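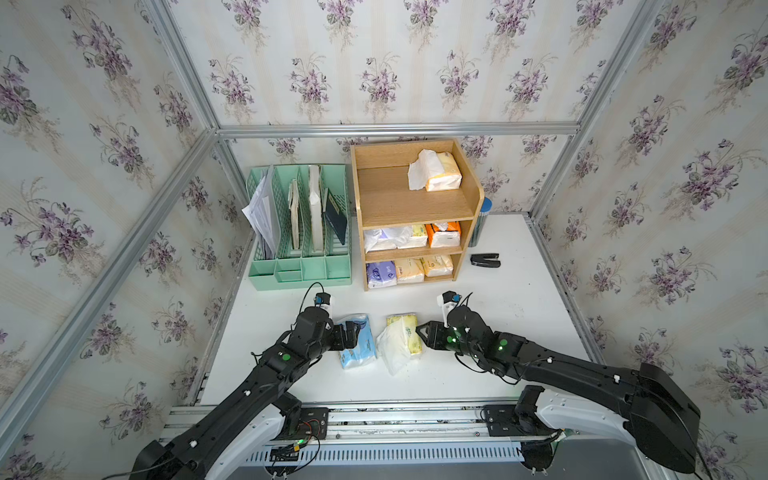

Ticket 2722
Subject: Students can't book range sessions after the course voucher is applied
Product: Mustico booking, school account Histness Rider Training
Priority: Normal, raised to High on Thursday
Status: Resolved

Reported by the school

We sell our beginner motorcycle course as one package: one classroom evening, two days on the range and a mock road test. Students pay on our site and get a voucher code by email. They enter the code in the booking calendar and pick their dates.

Since the start of the week, students who enter a code can book the classroom evening but not the range days. The range calendar opens, shows open seats, and then gives this message when they press Confirm:

"You are not eligible for this session. Please complete the required step first."

There is no required step. A student can book the classroom evening and the range days in any order as long as the classroom date comes first. It worked this way all last season.

We have 17 students stuck at this point. Our front desk has been booking them by hand, but that takes a while for each one and we open the January dates soon.

What we tried before writing in:
- Different browsers and a phone
- Canceling the classroom booking and starting over
- Issuing a new voucher code to one student
- Logging in as the student from the admin side

Same message every time. Booking by hand from the admin calendar works.

Support, first reply

Thanks for the details. The message comes from the eligibility check, which runs only on bookings made by the student. That explains why the admin calendar lets you through.

Please send the following:
1. The name of the course template the voucher is tied to.
2. Whether anyone changed the course template or the session types in the last two weeks.
3. One affected student's booking number. We don't need the name.
4. Whether students who paid without a voucher have the same trouble.

School

1. The template is called Clunar. That is our name for the beginner package, after the lot where we run the range.
2. We added a refresher course for returning riders. It is a separate template. We made it by copying Clunar and changing the title, the price and the length.
3. Sent through the secure form.
4. We had to check. Two students paid at the desk with no voucher and booked their range days online with no trouble.

Support

The copy is a good place to look. When a template is copied, its session types are shared between the old one and the new one unless you tick "Make separate session types" on the copy screen. If the box was left clear, a rule added to the refresher's range day will also apply to the beginner range day.

Please open Course Templates, then the refresher, then Range Day, and look at the Requirements tab. Tell us what is listed there.
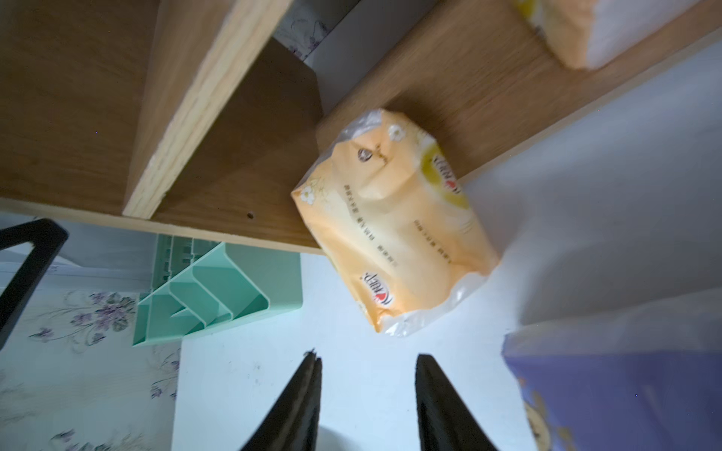 School, later the same day

Requirements tab on the refresher range day says: "Rider must hold a motorcycle license or permit, verified by staff." We added that ourselves. Returning riders have to show a license before they ride our bikes.

The beginner range day now shows the same line. We did not put it there. For beginners we check the permit at the classroom evening, on paper, and don't record it in Mustico.

So that accounts for the message. It doesn't account for the two students who paid at the desk.

Support

Agreed, those two should have been blocked as well. We looked at the log for the booking you sent and for one of the desk bookings. The desk account had "Documents verified" ticked when the student was added. The form your front desk uses ticks that box by default. A student who signs up through a voucher makes their own account, and there the box starts out clear.

Nothing is wrong with the vouchers. They only looked like the cause.

Fix, part one: separate the session types

Do these in order. Bookings already made will stay in place.

Step 1. In Course Templates, open the refresher and choose Session Types. Pick Range Day and press Detach. You will be asked for a new name. Use something that can't be mistaken for the beginner day, such as "Refresher Range Day".

Step 2. Open Clunar, choose Session Types, then Range Day. On the Requirements tab, remove the license line and save.

Step 3. Go back to the refresher and make sure the license line is still there. If it has gone, Step 1 did not save. Stop and write to us before doing anything else.

Step 4. Have one affected student try again, or use a test account. Please do not test with an admin login.

School

Steps 1 to 3 done. Step 4 failed. The message has changed, though. Now it says:

"No instructor available for this session."

There are two instructors on every range day and both show in the admin calendar. We're raising the priority because the January dates go live tomorrow morning.

Support

Priority raised. Can you tell us how your instructors are assigned? We mean by name on each date, or by a rule.

School

By rule. Each range day takes up to 12 riders and pulls from the instructor group called Son. It's short for Sonora, the old training lot. The group was on the beginner range day before we detached anything.

Support, second-line

We can reproduce this. When a shared session type is detached, the instructor group goes with the detached copy and is dropped from the original. It should stay on both. This is a fault on our side and has been logged with the developers.

Until it is corrected, the group has to be put back by hand.

Fix, part two: restore the instructor group

Step 1. Open Clunar, Session Types, Range Day, Staffing.

Step 2. Under Instructor Group, choose Son. Set the minimum to whatever your school requires for a full class. Save.

Step 3. Press "Apply to future sessions". If you skip this, only new dates will pick up the group and the existing ones will keep giving the error.

Step 4. Wait for the green bar to finish. You have 34 future range sessions, so it should take almost 4 minutes. Leave the page open until then.
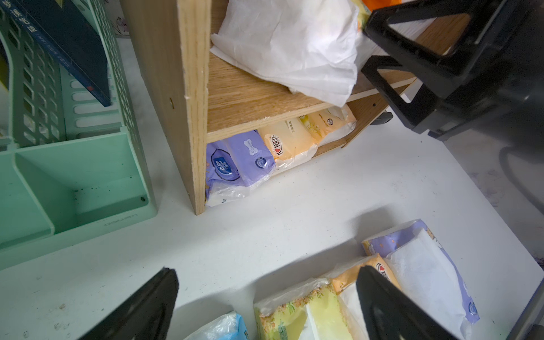
Step 5. Clear the booking cache under Settings, Calendar, Refresh public view. Students who had the page open will need to reload it.

School

Done. The bar finished and the test account booked both range days. Then we asked one of the stuck students to try and it went through on a phone.

Two more questions before this is closed.

First, do the students we booked by hand need to do anything? Second, is there a way to keep the permit check for beginners without blocking them at booking? We would like to have it recorded somewhere other than a paper list.

Support

Students booked by hand don't need to do anything. Their sessions are ordinary bookings and they will get the usual reminder email the day before. If the front desk left the voucher field blank on those bookings, the codes are still live. You may want to mark them as used. Go to Vouchers, filter by Unredeemed, and match them against the hand bookings.

For the permit check, use a Check-in Item in place of a Requirement. Check-in items appear on the instructor's roster and can be ticked on the day. They have no effect on booking. Add it to the classroom evening, since that is where you look at the permit now. If the item is still clear when the student reaches the range, it shows in orange on the range roster.

We'd also suggest turning off the "Documents verified" default on the desk form. As it stands, anyone added at the desk counts as verified for the refresher course, whether or not a license was seen. That setting is under Forms, New Student, Defaults.

School

Voucher list is cleaned up. A few of the codes had been left live, as you said. Check-in item added to the classroom evening. The desk default is off and the front desk has been told.

January dates opened at 8:00 this morning and bookings are coming in without errors. OK to close.

Support, closing note

Cause: session types shared between two course templates after a copy, followed by loss of the instructor group on detach.
Workaround: reassign the group under Staffing and apply to future sessions.
Still open: the detach fault, tracked separately. The school will get an email when it is corrected. No further action is needed on this account unless another template is copied before then. If so, tick "Make separate session types" on the copy screen.

Ticket closed. Replies to this ticket within 14 days will reopen it.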